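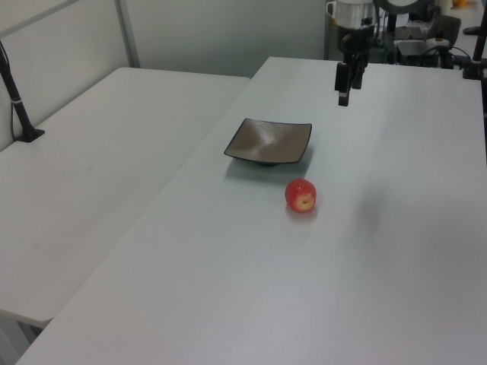 Mass Loss in Apples Under Three Household Storage Conditions

Surkevance College, Food and Materials Lab
Term project report

Abstract

Apples lose mass in storage mainly through the evaporation of water. This project measured the mass loss of three batches of small red apples over 20 days. One batch was kept in an open bowl at room temperature, one was kept uncovered in a refrigerator, and one was kept in a perforated plastic bag in the same refrigerator. The open bowl batch lost almost 9 percent of its starting mass. The uncovered refrigerator batch lost 3.4 percent and the bagged batch lost 0.6 percent. The difference between the first two is close to what the vapor pressure deficit predicts. The bag had a larger effect than the change in temperature.

1. Background

A picked apple is still living tissue. It takes in oxygen, gives off carbon dioxide and heat, and loses water vapor to the air around it. The last of these processes is called transpiration. Water leaves through small openings in the skin called lenticels, through the waxy cuticle itself, and through the area around the stem.

The rate of transpiration depends on the difference between the vapor pressure of water inside the fruit and the vapor pressure of the surrounding air. The air spaces inside an apple are close to saturated. The driving force can therefore be estimated from the saturation vapor pressure at the storage temperature and the relative humidity of the storage air. The result is called the vapor pressure deficit, or VPD:

VPD = Ps x (1 - RH)

where Ps is the saturation vapor pressure in kilopascals and RH is the relative humidity as a decimal.

Warm air can hold more water than cold air, so a warm room with moderate humidity has a much higher deficit than a cold space with the same relative humidity. Household advice on storing apples usually mentions temperature first. The aim of this project was to compare the effect of temperature with the effect of a simple moisture barrier, using equipment that was already in the lab.

2. Materials

All apples came from a single crate bought from the Boutros orchard stand. They were of one variety, sold without added wax. Fruit with cuts, bruises, or missing stems was set aside. The remaining fruit was sorted by size and the smallest apples were used, because the bag and the refrigerator shelf limited the volume of each batch.

The following equipment was used:

Fevura bench balance, reading to 1 g
Korden temperature and humidity logger, one for each storage location
Laboratory refrigerator with internal fan, set to 8 °C
Food-grade plastic bag with punched holes
Wide ceramic bowl
Wire tray
Paper towels

3. Method

Each batch contained nine apples. The apples were wiped with a dry paper towel and were not washed, as washing can leave water in the stem cavity and may disturb the natural wax layer. Each apple was marked near the stem with a small ink dot so that it could be returned to the correct batch.

Batch A was placed in the bowl on a shelf away from direct sunlight. Batch B was placed on the wire tray on the middle shelf of the refrigerator. Batch C was placed in the perforated bag on the same shelf as Batch B, with a gap between the two. The bag was folded over once at the top and was not sealed.

Batches were weighed at the same time each morning. For Batches B and C, the fruit was taken out, weighed, and returned within a few minutes. Any condensation on the skin was blotted before weighing. The bag was weighed separately at the start and was not included in the reported masses. The balance was checked with a reference mass before every session.

Temperature and humidity were logged at 20-minute intervals at the shelf and in the refrigerator. No logger was small enough to fit inside the bag without pressing on the fruit, so the humidity inside the bag was not measured.

Firmness was judged by hand at the end of the storage period. This was not treated as a measurement and is reported only as an observation.

4. Results

4.1 Storage conditions

The mean temperature at the open shelf was 20 °C, with a mean relative humidity of 45 percent. The refrigerator held a mean of 8 °C and 60 percent. Refrigerator humidity rose and fell with the compressor cycle, and there was a short spike each time the door was opened. The shelf readings changed slowly and were lowest at night, when the building heating ran without ventilation.

4.2 Mass loss

Batch A (open bowl, room temperature)
Starting mass: 994 g
Final mass: 906 g
Loss: 88 g, or 8.9 percent

Batch B (uncovered, refrigerator)
Starting mass: 1,012 g
Final mass: 978 g
Loss: 34 g, or 3.4 percent

Batch C (perforated bag, refrigerator)
Starting mass: 1,003 g
Final mass: 997 g
Loss: 6 g, or 0.6 percent

The loss in Batch A was nearly linear over the full period, with a mean of 4.4 g per day. Batch B was also close to linear, at 1.7 g per day. In Batch C the daily change was smaller than the resolution of the balance, and the same reading was often recorded on several mornings in a row. Only the total loss for this batch should be considered meaningful.

4.3 Appearance and feel

At the end of the period the skin of the Batch A apples was visibly wrinkled near the stem, and the fruit gave under light thumb pressure. Batch B showed slight wrinkling on two apples. Batch C showed no wrinkling. Light condensation was present on the inside of the bag at most weighings. No mold was found in any batch.

5. Discussion

5.1 Effect of temperature

Using standard tables, the saturation vapor pressure is 2.34 kPa at 20 °C and 1.07 kPa at 8 °C. With the mean humidity values from the loggers, the deficit was 1.29 kPa at the shelf and 0.43 kPa in the refrigerator. The expected ratio of water loss between Batch A and Batch B is therefore 3.0. The measured ratio, using percentage loss, was 2.6.

The measured value is lower than expected, meaning that Batch B lost more water than the simple calculation allows for. The most likely cause is air movement. The refrigerator fan ran whenever the compressor was on. Moving air thins the layer of humid air next to the fruit and raises the rate of transfer. The bowl also sheltered the lower apples of Batch A, which would reduce the loss in that batch and move the ratio in the same direction. The two effects cannot be separated with the data collected.

5.2 Effect of the bag

The bag reduced mass loss by a factor of more than five compared with uncovered fruit at the same temperature. It blocks moving air and allows humidity around the fruit to rise toward saturation. The condensation supports this explanation, although it also shows that the bag was close to the point where surface mold becomes a risk. A bag with more holes would give a higher loss and a drier surface. Hole area was not varied in this project.

5.3 Contribution of respiration

Some of the lost mass is carbon released as carbon dioxide. Taking a respiration rate of 20 mg of carbon dioxide per kilogram per hour at room temperature, the carbon lost from one kilogram of fruit during the storage period would be 2.6 g. This is small compared with the 88 g lost from Batch A. It would be less again under refrigeration, but for Batch C it could be a noticeable share of the total.

6. Sources of error

The balance resolution of 1 g is adequate for Batches A and B. For Batch C, the combined uncertainty of the first and last readings is a large fraction of the loss itself.

Only one batch was stored under each condition, so the variation between batches is unknown. The apples were also weighed as batches and not one at a time, which hides differences between individual fruit.

Opening the bag each morning released humid air. A bag left closed for the whole period would probably have shown a lower loss. Blotting may also have removed water that had come from the fruit and would otherwise have evaporated and condensed again inside the bag.

A fourth batch, bagged and kept at room temperature, was planned but left out because too few sound apples remained in the crate. Without it, the effect of the bag is known only at the lower temperature.

7. Conclusions

Refrigeration at 8 °C reduced mass loss to well under half of the room temperature value. Adding a perforated bag reduced it further, by a larger factor. The effect of temperature was described reasonably well by the vapor pressure deficit, with a deviation that is consistent with air movement from the fan.

Further work should include the missing fourth batch, a balance reading to 0.1 g, and at least three bags with different hole areas. Humidity inside the bag should be logged with a probe fixed to the bag wall.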